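How a Blob of Hot Glass Turns into a Little Fox

Hi! I'm Othmane Chraibi, and I make animals out of glass. Foxes mostly, some owls, and one very grumpy-looking walrus that my friend Aksel Zoëga won't let me sell. Kids who visit my workshop, Orkance, always ask how you get glass to look like fur or feathers, so let's go through it!

What is glass made of?

Mostly sand. It has to be very clean, pale sand, mixed with a powder called soda ash (it helps the sand melt) and some lime (it makes the glass strong). All of that goes into a furnace and melts into something that looks like glowing orange honey.

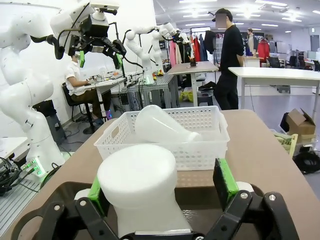
Getting a blob on the pipe

I dip the end of a long steel pipe into the furnace and turn it, the way you'd twirl a spoon in syrup. The blob that sticks is called a gather. And then I keep turning, turning, turning -- if I stop, the blob sags toward the floor, and there goes my fox.

Next I puff into the other end. A tiny puff is plenty! A bubble grows inside the glass, and now I can pinch out ears with big steel tweezers. If the glass gets too stiff, I pop it back in the heat for a bit. Never, ever touch it, even when the orange color is gone. Glass that looks cool can still burn you badly. 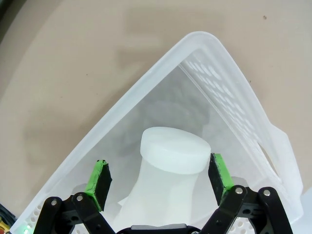

Why can't the fox just cool down on the table?

The outside would cool faster than the inside, and the glass would pull against itself until it cracked. So the fox goes into a special oven that cools down very slowly, overnight. The oven is called an annealer (say it "uh-NEEL-er").

Once it's cold, the fox is see-through and smooth all over, and now comes my favorite part, the fur! I hold it against a small spinning wheel and scratch in lines, one by one. My walrus has 40 whiskers and I did every single one of them by hand. That's called engraving.
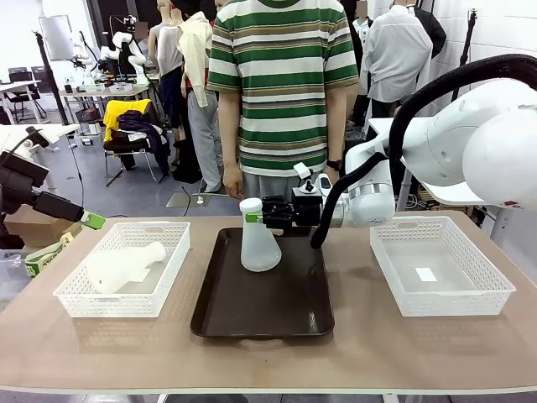 You can also make glass look frosty. I cover the shiny parts with tape and spray the rest with fine grit inside a closed box, and wherever the grit hits, the surface turns cloudy white. It's great for snowy owls. Last of all I polish the eyes and the nose with a soft wheel until they gleam, and I sign my name underneath, very small, next to the tail.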